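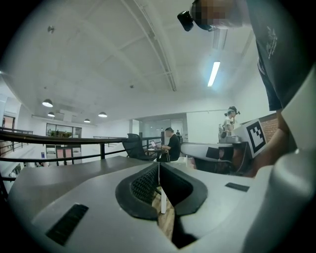 FOR RELEASE IN AUGUST

Plullberg's old apple gets its own weekend at the Godia orchard

I've been writing the news for the Godia orchard for a good few years now, and I don't think I've ever been this happy to sit down and type one up. The Fodwood apple is coming back to market!

If you grew up near Plullberg you may remember the Fodwood from somebody's backyard. It's a late summer apple, sharp at first and then sweet, and it makes a pie that holds its shape. The first trees went in the ground here in 1858, on the slope above the creek, and for a long time they were the main reason anyone drove out this way. Then the packing house closed, the big growers wanted apples that shipped better, and the Fodwood slowly dropped off the stands.

We now have 162 young trees bearing fruit, all grafted from the old ones on the slope (the oldest still gives us a bucket or two, bless it).

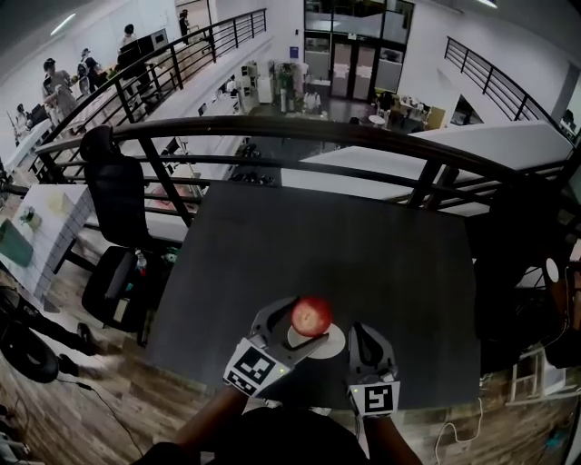
The Fodwood weekend opens at 9 a.m. both days, and you can pick your own until 4 p.m. or until we run out, so please come early if you want a full bag. Prasertsri, the bakery on the main street, is making hand pies with our fruit and a chili sugar that I could eat with a spoon – I've had far too many already. They'll have a stall by the barn.

We're also selling 30 grafted saplings, one per household. Parking is in the lower field and costs nothing. Dogs are fine on a leash, just keep them out of the rows.

Press are welcome to walk the orchard the evening before. Call the farm office and I'll meet you at the gate.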